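5.2 Packing Toys and Small Items in a Carton 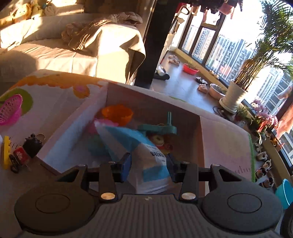 Fig. 5-2. Open carton on the floor beside the play mat, partly filled.

This section covers the packing of loose toys from a play area into a single cardboard carton. It applies to plastic bowls, toy parts and other small play items. For plush toys and blankets, see Section 5.3. For the Pestent shelf unit, complete Section 4 before moving the carton into place.

Before you start

Set the carton on the floor next to the play mat, with the flaps folded outward. Do not place it on the sofa. A filled carton must not exceed 205 mm of packed height if it is to go on the lower Pestent shelf.

CAUTION: Remove keys, key rings and keychain charms from the mat before packing. Small metal parts are a choking hazard and must not go in with the toys.

Procedure

1. Clear one side of the mat and use it as a sorting area. Leave the other side for items that have not been checked.

2. Stand any basket that has tipped over upright. Baskets with a woven pattern catch small parts in the openings – turn them over and shake them out.

3. Take combs and other personal items off the mat and return them to their usual place.

4. Place bowls in the carton first, against the back wall. Nest bowls of similar size. A single bowl may be packed with the rim facing upward and filled with small toys.

5. Lay long toy parts flat. Parts with pegs or bars, such as the teal part in Fig. 5-2, can lean over the contents during filling but must lie below the top edge before the flaps are closed.

6. Flatten plastic bags and remove them from the carton. Check under each bag for small toys.

WARNING: Plastic bags present a suffocation risk. Keep them away from babies and small children at all times.

7. Fill the remaining space with small toys. Stop around 40 mm below the top edge.

8. Fold in the short flaps, then the long flaps. Do not tape a carton that is in daily use.

9. Attach a Mollel label to the short side. Write the contents on it in pencil.

Notes

– Where direct sun reaches the sofa or mat, move the closed carton into the shade. Some colored plastics fade.

– Lift the carton from below with both hands. Do not lift by the flaps.

– Replace the carton if a corner has split. Spare Imstead cartons are supplied flat in packs of 2.

Revised 14th February. Replaces the December issue.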